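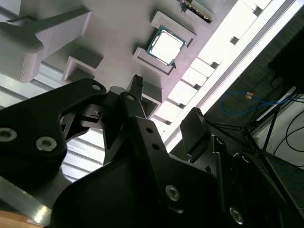 Handout 8: Processors and Sockets

Hi all, these are my notes for the bench session, typed up because my board handwriting is terrible. Prasert Chareonsuk covers memory in the next one, so I'm sticking to the CPU and what holds it down.

Ground yourself first. Touch bare metal on the case, then pick the chip up by its edges only. The shiny top is the heat spreader, and fingerprints on it are annoying but fixable. The underside is where you get into trouble!
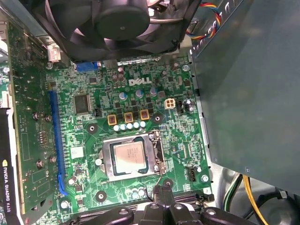

I always take a minute to get my bearings before I touch a lever. Find the power supply, find the memory slots, and work out which way up you're reading the board. The square chokes and the little capacitors near the socket feed the processor, so keep your tools well away from them.

To open the socket, push the lever down a little, ease it out sideways and let it rise - slowly, please. Then the load plate can swing up.

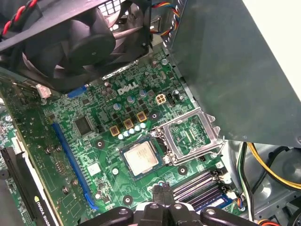

With the plate up, you lift the chip straight out. No sliding, no tilting. Going back in, match the corner mark on the chip to the one on the socket and lower it. If it doesn't sit flat, pick it up and look again (I still do this myself). 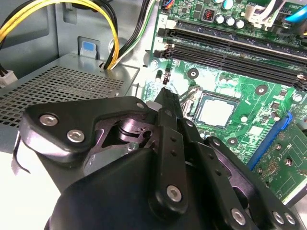 For next time

Read section 13 of the Thygesen notes and sketch a socket with the lever, plate and corner mark labeled. Sketches go to Lamai Sitthichai by 4th December.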